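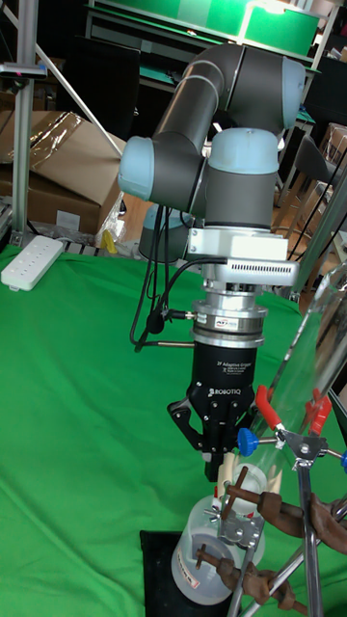

Gripper trial group — minutes, September 9, 2025
Pleltmont lab, bench by the shelving. Notes typed during, sorry for typos.

1. Last minutes
Approved. One fix: the Skitton controller was on loan, not bought.

2. Gripper comparison
Two candidates still in. Robotiq 2F on the arm now, force-torque sensor between wrist and gripper. Kuvier parallel unit goes on next.
Robotiq so far: 112 picks logged on the tube task. Most misses are on approach, fingers open too wide and get near the clamps on the stand. Agreed to limit opening to just over tube width plus margin, then rerun.
Kuvier: 183 picks logged last month on the old bench. Different table, different stand, so numbers not comparable. Long discussion. Decided to redo Kuvier on this bench with same glassware and same clamp positions. Old set kept but marked "do not compare".
Question whether the sensor stays on for both. Yes. Adds length, but both arms of the test get the same length.

3. Force readings
Drift after long runs. Zero before each block, not only in the morning. Somebody asked if cable pull is part of it — maybe. Try more slack at the wrist and log before/after. No decision on a new cable.
Contact limit on glass stays where it is until we have the drift data.

4. Controller
Skitton vs the stock one. Skitton smoother on slow descents, but dropped connection 2 times. Vendor wants logs. Stock controller had no drops, jerky close to the table. Keep stock for the comparison so we change one thing at a time. Skitton gets its own session after.

5. Camera
Fixed view OK for review. Gripper body hides the tube on some approaches. Second angle wanted, from the stand side. Šindelář quote came in over 2000, too much for now. Try the spare from the other bench first.

6. Bench
Mark clamp heights with tape so the stand can be reset teh same way. Green cloth: wrinkles show up in the depth data, pull flat and clip down before a block.

Actions
— opening limit, rerun Robotiq block
— mount Kuvier, same sensor, same stand
— send Skitton drop logs
— slack test on cable
— spare camera, stand side
— tape on rods

Next meeting after the Kuvier block is finished, still in September if posible. Room to be confirmed.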